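Reproducing the Two-Arm Carton Hold Result: A Step-by-Step Guide

Inga Laboratory, Methods Pages

This guide explains how to repeat the two-arm carton hold study on a bench of your own. It is written for research groups that already operate a pair of tabletop arms and are familiar with training a policy from demonstrations. The full study is called Wallero in our internal documents, and that name is used below. Groups that wish to compare their figures with ours are asked to follow the steps in order and to record any departure from them.

What the method does

Wallero addresses a single question: can two small arms, neither of which can grip a carton across its width, learn to hold it between them by pressing on its ends? The task is hard to script. Each arm must push with enough force to create friction at the contact, and the two pushes must stay balanced while the carton moves. A carton wall bends under load, so the correct position for each gripper shifts as the hold is formed.

The method trains one policy for both arms. Earlier work in our group used a separate policy for each arm with a shared timing signal, and the holds were unstable whenever one arm arrived early. In Wallero, the policy reads the joint positions of both arms and the camera views together and issues a short sequence of targets for both arms at once.

What you will need

Two tabletop arms of the same model, each with its teleoperation leader
A rigid front rail to which both arm bases can be clamped
One fixed camera with a clear view of both grippers, and one camera near a wrist
Plain corrugated cartons of a single size, longer than they are wide
A patterned table covering
A workstation able to train a policy overnight
The Vakalano recording software, or any recorder that stores both arms on a common clock

Step 1. Mount the arms

Clamp both bases to the front rail so that the arms reach inward toward each other. Set the spacing so that each gripper can touch the center of the table with the elbow still bent. An arm that is fully extended at the point of contact cannot add force smoothly, and demonstrations recorded in that posture should be discarded.

Check that each clamp is tight before every session. The arms press against each other through the carton, and the reaction is carried by the bases. A base that has turned slightly on its rail will produce a slow drift in the recordings that is difficult to detect later.

Route the cables along the upper links and leave a generous loop at the wrist. Move each arm through its full range by hand, with the power off, and confirm that no cable pulls tight.

Step 2. Prepare the table

Lay the covering flat and fasten it beneath the edges of the table. We recommend a small, regular print over a plain surface. In our trials, policies trained on a plain white table lost accuracy when the room lighting changed, while those trained on a printed covering were less affected. We have not established the cause and report the effect only as observed.

Do not change the covering partway through data collection. If it must be replaced, begin a new data set.

Step 3. Set the starting position

Place the carton at the center of the table with its long axis running from left to right. The ends should face the two grippers. For the first part of the data set, keep the carton within a hand's width of the center and turn it only slightly. Wider variation is introduced in Step 5.

Close both grippers. They are used here as pressing surfaces, and an open jaw will dent the carton wall.

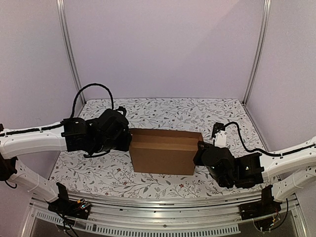 PRADISCOMBE, May

The bench at our Pradiscombe site follows the arrangement given in Steps 1 to 3. The grippers press against the left and right ends of a brown carton, and the base mounts are fixed to the rail along the front. The height of contact matters a great deal. Operators should aim for the middle of each end panel. Contact near an open top edge meets very little resistance, and the panel is likely to fold inward under load. Contact near the table tends to tip the carton as soon as it is raised.

Step 4. Record the demonstrations

One operator controls both arms. We tried assigning one operator to each arm and found that the pairs differed too much in timing for the policy to learn from the combined set.

Each demonstration has four phases:

Approach. Bring both grippers to within a short distance of the carton ends and pause.
Contact. Close the remaining distance with both arms together. The carton should not slide.
Load. Increase the inward pressure until the end panels begin to give, then stop.
Raise and return. Lift the carton clear of the table, hold it level, lower it to the same place and release both sides together.

Record 300 demonstrations from the central starting position. Keep the pauses between phases short and consistent. A long pause during loading teaches the policy to wait, and a policy that has learned to wait will often fail to lift at all.

Replace a carton when its end panels no longer spring back. Creased cartons may be set aside and used in Step 5, where some variation in stiffness is helpful.

Step 5. Widen the data set

Once the central demonstrations have been checked, begin to vary the position and angle of the carton. Add a small number of demonstrations in which the operator first allows one gripper to arrive early and then corrects the imbalance. These corrections proved to be the most useful part of our data. Without them, the trained policy could form a good hold but could not recover from a poor one.

The complete Wallero set contains 2487 demonstrations. Groups with less time available should give priority to corrections over additional clean lifts.

Step 6. Check the recordings

Before training, review the joint traces for both arms. Look for the following faults and remove any demonstration that shows them:

A gap in the record from either arm
Contact by one arm well ahead of the other, with no correction afterward
A camera view in which a gripper is hidden for most of the loading phase
A change in the resting position of an arm between the beginning and end of a session

The last of these usually points to a loose clamp. Where it appears, the whole session should be examined.

Step 7. Train and evaluate

Train a single policy on the combined set, using the same settings for both arms. Keep the last checkpoint and at least one earlier one, as the final checkpoint is not always the best on the physical bench.

Evaluate each checkpoint over 60 trials, with starting positions drawn up in advance and used for every policy under comparison. Count a trial as a success only if the carton is raised, held level and set down without being dropped. A carton that is lifted but tips should be recorded as a partial result and reported separately.

Summary of findings

The joint policy formed a stable hold more often than the pair of separate policies from every group of starting positions. The difference was largest when the carton began off center, where one arm had farther to travel. Removing the correction demonstrations cancelled most of this advantage.

Two limits should be noted. All of our cartons were empty, and we make no claim regarding loaded ones. The carton size was also fixed throughout, and a policy trained on one size did not transfer well to a shorter carton in a brief informal trial.

Reporting your results

Groups that complete the evaluation are invited to send their trial sheets and a short note on the equipment used to the Inga Laboratory methods desk. Please state the arm model, the spacing between bases, the type of table covering and the number of correction demonstrations. Reports of failed reproductions are accepted on the same terms as successful ones and are listed with them on the results page.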